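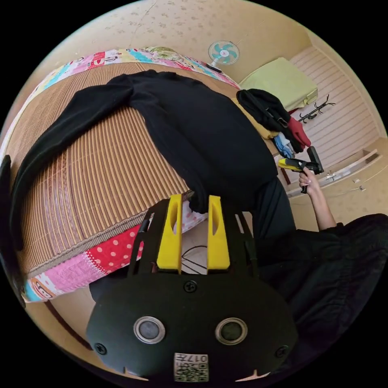
Greifer 017 mit den beiden gelben Fingern

Start Werkstattbuch Material Archiv Kontakt

24. April 2023, Werkstattbuch Sprachlabor, Eintrag zu den Wechselpräpositionen

Heute also endlich die Auswertung vom zweiten Durchgang, die ich seit Wochen vor mir herschiebe (ja, Bushra, ich weiß). Wir hatten im Januar 490 Sätze aus den Heften der beiden A2-Gruppen abgetippt, alle mit »in«, »an«, »auf« oder einer ihrer Schwestern, und ich wollte nachsehen, ob die alte Faustregel »wohin Akkusativ, wo Dativ« den Leuten so viel hilft, wie wir immer behaupten.

Bei den ganz braven Verben klappt es wunderbar. »Ich lege das Buch auf den Tisch«, »das Buch liegt auf dem Tisch«, da sitzt fast alles, und ich habe mich beim Durchsehen richtig gefreut, vor allem über Kamran Tarars Gruppe, die im Herbst noch alles in den Dativ gesetzt hat. Schwierig wird es, sobald sich etwas bewegt, aber nirgendwo hin will. »Die Kinder laufen im Park« wurde mehrfach zu »in den Park« korrigiert, und zwar von den Lernenden selbst, mit dickem Stift und offenbar voller Überzeugung: Laufen ist Bewegung, Bewegung ist Akkusativ. Das haben sie von uns, fürchte ich. Auf dem alten Clavero-Blatt steht wörtlich »Bewegung = Akkusativ«, und das ist eben zu kurz. Gemeint ist der Wechsel des Ortes, ob jemand am Ende woanders ist als vorher.

Farzana hat vorgeschlagen, das Wort Bewegung ganz zu streichen und nur noch von Ziel und Ort zu reden. Ich war erst dagegen, habe es aber heute Vormittag beim Tee an ein paar Sätzen durchgespielt und finde es inzwischen gut. Also neues Blatt, Arbeitstitel Stasuneo, mit Satzpaaren, bei denen das Verb gleich bleibt:

Sie springt auf dem Bett. / Sie springt auf das Bett.
Er fährt in der Stadt. / Er fährt in die Stadt.
Wir gehen hinter dem Haus spazieren. / Wir gehen hinter das Haus.
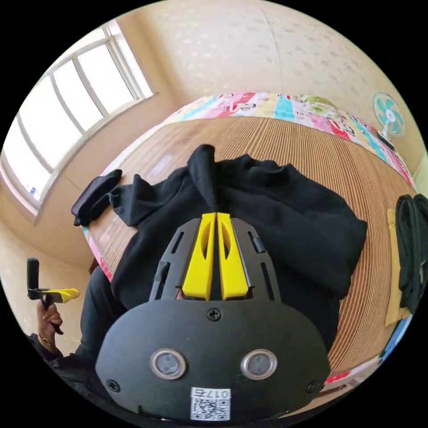
Das dritte Paar ist nicht ganz sauber, weil »spazieren« dazukommt, das muss ich noch austauschen. Vielleicht etwas mit »fliegen« und »über«, da hat man es schön deutlich: Der Vogel kreist über dem See und fliegt dann über den See. Wobei dort gleich die nächste Frage wartet, denn drüber hinweg ist ja auch kein richtiges Ziel, und trotzdem nimmt man den Akkusativ. Bajwa-Heft, hinterer Teil, da hatte ich mir dazu mal etwas notiert.

Noch offen:
- »ankommen in« mit Dativ. Für fast alle unlogisch, man kommt doch irgendwohin! Eigener Kasten auf dem Blatt?
- »sich setzen« und »sitzen«: die Formen werden öfter verwechselt als der Kasus. Getrennt üben.
- übertragene Wendungen (warten auf, denken an, Angst vor) bitte raus aus der ersten Einheit. Die bringen nur alles durcheinander.
- Yasir Butt fragen, ob er die Sätze einsprechen mag, er liest so angenehm langsam.

Fürs nächste Mal hätte ich gern rund 80 neue Sätze, gern aus freien Texten, weil die Lückensätze zu viel verraten. Malcolm Whitlock wollte aus dem Humudstead-Kurs etwas schicken. Kopie vom alten Blatt liegt im Ordner, bitte nicht mehr austeilen.

Geteilt: 4 Kommentare: 3

Bushra Hayat
Na endlich! Das Paar mit dem Springen nehme ich gleich morgen mit. Bei »ankommen« wäre ich für den Kasten, aber klein.

Malcolm Whitlock
Texte kommen, ich tippe noch. Was macht ihr mit »in den Bergen wandern«? Bei mir schreibt die halbe Gruppe »in die Berge wandern« und meint den Urlaub.

Farzana Awan
Zu »über den See«: Ich würde das erst in B1 anfassen. Kreisen ja, Überqueren später.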